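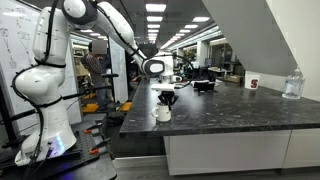
Kitchen and Pantry Attendant (part-time, 20 hours per week)

Employer: Bendus Facility Services
Site: Wanska Building, ground floor kitchen and adjoining dining room
Start: March
Applications close: Feb 24, 2020

Bendus Facility Services runs the shared kitchens in the Wanska Building. We are hiring an attendant for the ground floor kitchen and the dining room next to it. The position is permanent and reports to the site supervisor, Hartmut Kettler.

Scope of work

The attendant keeps the kitchen in working order during the day shift. The main task is the island, which has a dark stone top and is used by most of the people on the floor. Mugs, bottles and other small items left on it are checked at the start and end of each shift. Mugs go to the wash room on the cart. Bottles with a name on them go to the shelf by the door; those without a name are emptied and recycled.

Stone surfaces are wiped with a damp microfiber cloth and the neutral cleaner supplied, then dried. Vinegar, citrus cleaners and scouring pads are not to be used on stone. Smears show up quickly under the ceiling lights, so the second pass with a dry cloth is part of the job and should be allowed for in the time plan.

Cabinet fronts are white and are wiped once per shift, with more care near the handles and the lower edges. The floor is swept daily and mopped on the schedule posted in the supply closet.

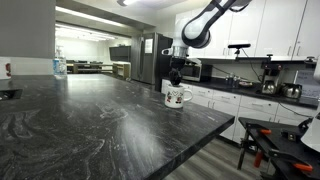

Photo: Dirk Strobel / Bendus Facility Services

The refrigerator is cleared once a week. Food without a label is removed, shelves are taken out and washed, and the door seal is wiped down. The stainless steel fronts of the refrigerator and microwave are cleaned along the grain. The microwave interior is checked twice per shift. Any cutout in a countertop is cleaned by hand with a wrung-out cloth - no spray.

In the dining room, tables are wiped and chairs put back in line after lunch. The wooden cabinet under the television is dusted with a dry cloth only. The screen itself is handled by the building technician.

Mug handling

The building has a stock of 400 mugs. Plain white mugs belong to the kitchen. Printed ones, such as the white mug with the cartoon mice and hearts, are treated as personal property and are washed by hand. They go back to the island and are not stacked with the rest. Chipped mugs are taken out of use and entered in the breakage log.

Requirements

- Previous work in a kitchen, canteen, hotel or cleaning crew. Training can replace experience.
- Able to stand for a full shift and lift a loaded mug rack.
- Able to read product labels and safety sheets in English.
- Food handler card, or willingness to get one in the first month. Bendus covers the fee.

Experience with the Issa inventory system is useful but not required.

Hours and pay

The shift runs from late morning to mid-afternoon. Pay is up to $2,000 per month, depending on experience. Work shirts, gloves and non-slip shoes are supplied. Paid leave starts from the first day of work. Parking is available behind the building on the Stulen side.

How to apply

Send a short resume and the name of one former supervisor to Hartmut Kettler at the Bendus site office. A cover letter is not needed. Selected applicants will be asked to come in for an interview and a paid trial shift of 2 hours in the kitchen. Please state any days on which you are not available. Papers sent by mail are not returned.

This site uses cookies to remember your search settings. By continuing to browse, you agree to our use of cookies. Accept | Manage settings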